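Share 9 Comments 2

Fumari has pulled its April campaign for Stekar, the men's basics label, after only two days on tram shelters. No statement yet, just a blank landing page and a "back soon" on the socials. Creative lead Matúš Kuruc told us Wednesday that the client "got cold feet over the tagline". Which we quite liked. Storyboards had been signed off, colour proofs too.

Stekar's mailing list lost 3,949 names the same week – maybe linked, maybe not. Kuruc wouldn't be drawn on it.

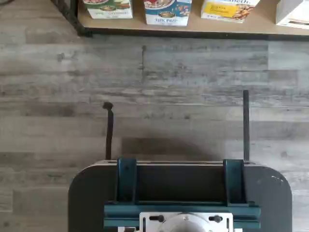
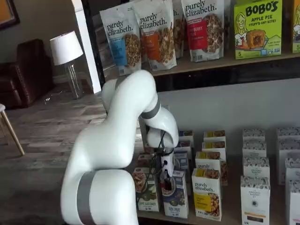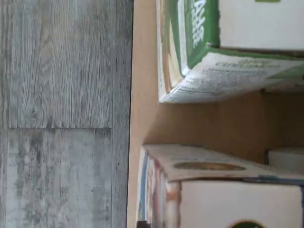
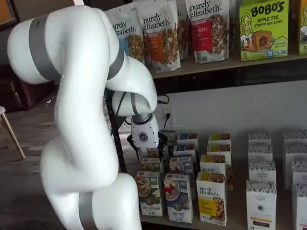

At the shelves.

Elsewhere: Mac Carthaigh has picked up the Tovavine account, print and outdoor, no pitch. Matěj Skála moves accross from the Stekar team to run it. First work is a plain bottle shot on a grey background, no models, no slogan. Brave or cheap, take your pick. Radio spots to follow if the budget holds.

More on both next issue. Got a tip or a lookbook we shoud see? Hit reply – before noon is best.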